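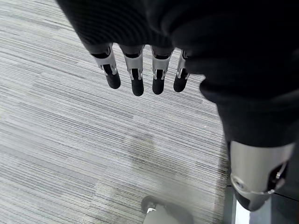
Re: [members] Open day at Weltotbridge
April 26, 2024

Thanks to everyone who replied. Answers to the main questions are below the quote.

> Is the Visia demo still in the upstairs room, and can we bring
> our own objects for the hand to pick up? Last December we were
> told to stay behind the tape. Also, is the fabric on the arms
> part of the robot or was it added?

Yes, upstairs, the carpeted room past the lifts. Own objects are fine up to 500 grams. Nothing made of glass, please. The tape stays, but it has been moved in so people can see the fingers properly.

The fabric was added. It's a black knit sleeve over the back of the hand and down the forearm, and it leaves the silver finger segments and the rubbery tips uncovered. Võ sew them and will have spares on their table. They cost $400 a pair, so please don't tug at the cuffs.

There are 3 sessions and the room is small – book a spot if you want to be near the front. The Grodness people are bringing their own controller and will run it in the last session only.

Parking is behind the building. The door code is 562.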